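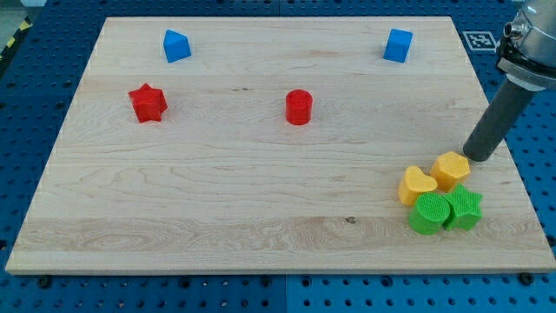
A pushing task on the shared bench: colored blocks on a maple board, with a plain rod fitted to the arm.

Budget the table before you budget the arm

Every February our department asks the labs for equipment requests, and every February most of the robot requests have the same shape. There is one large line for an arm, a smaller line for a gripper, and at the bottom a line called "accessories" with a number that somebody made up. I have written requests like that myself. I now read them for the shared workshop, and I think they are put together in the wrong order.

The arm is the easiest part to price. You call Hagedorn or Cenirer, you tell them the reach and the payload, and a quote arrives by the end of the week. The quote is accurate and the arm does what the sheet says. What the quote leaves out is everything the arm has to stand on, touch, and find.

Take the bench. Ours is a perforated one, with mounting holes in a regular grid, and it was the most argued-over purchase we made. People asked why we needed it when there were sturdy desks in storage. We had tried a desk with the first arm. Every time someone leaned on it or moved the work, the positions had to be taught again, and each round cost most of a morning. With a grid of holes, you bolt the board down, write the hole numbers in the log, and put it back in the same place next term. I would sooner buy a cheaper arm and keep the bench.

The same goes for the marker tags. A printed square tag costs next to nothing, and yet I have seen a request for a second camera from a group that had no fixed reference on the table at all. They wanted more hardware to fix a problem that needed a sheet of paper and an afternoon of calibration. We turned down the camera and they got their numbers without it.

Then there is the tool on the end of the arm. Nearly every request includes a two-finger gripper, and many include the more expensive one with force sensing. Ask what the first year of work looks like, and half the time the answer is pushing: move this block next to that one, group them by color, clear a corner. A rod does that. Ours was turned in the workshop for 39 dollars of material and labor. A gripper adds a controller, a cable that has to be routed down the arm, a spare set of fingers, and a new way for a student to stop the whole experiment by closing on the edge of the board.

I am not against grippers. We own two and they are booked most weeks. My objection is to buying one by default, before anybody has written down a task that needs it.

Nadja Stöckli, who runs the workshop, keeps a list of what gets replaced each year, and I wish every applicant would read it. Bolts are on it, and floor tape, and filament. The blocks are on it too. We print them ourselves in simple shapes, stars and cylinders and hearts and so on, and they get dropped, chipped, borrowed, and taken home. Last year we spent 300 dollars on small printed parts and the wood they sit on. No request had mentioned any of it, so it came out of the repair money, and the repair money was then short when the Hulero cell needed a new cable in the spring.

The other missing line is people's time. The Jedodard project bought a good arm and got it in a crate. It stayed in the crate for 3 months. There was no bench to put it on, no floor space marked out, and nobody with hours set aside to do the safety paperwork. During those months the warranty was running. If the group had asked for the floor space and the bench in one year and the arm in the next, they would have started work at nearly the same date, and the arm would have been a year newer.

So I would like the form changed. The first question should be what the robot will touch. The second should be what that thing is fastened to, and how it will be put back in the same position after somebody moves it. The third should be who is going to look after it, with hours per week written in. Only then should there be a box for the make and model of the arm.

Some colleagues say this will favor dull projects, and that a committee will always fund a bench over an idea. I don't think it will. A group with a good idea can usually describe its table in a paragraph. The ones that struggle with those questions tend to be the ones that picked the arm out of a catalog first, and they would be better off hearing that in the fall than after the crate has arrived.

The current form stays in use for this round. Groups that want to attach a page on the bench and the fixtures can do so, and I will read it before I read the quote.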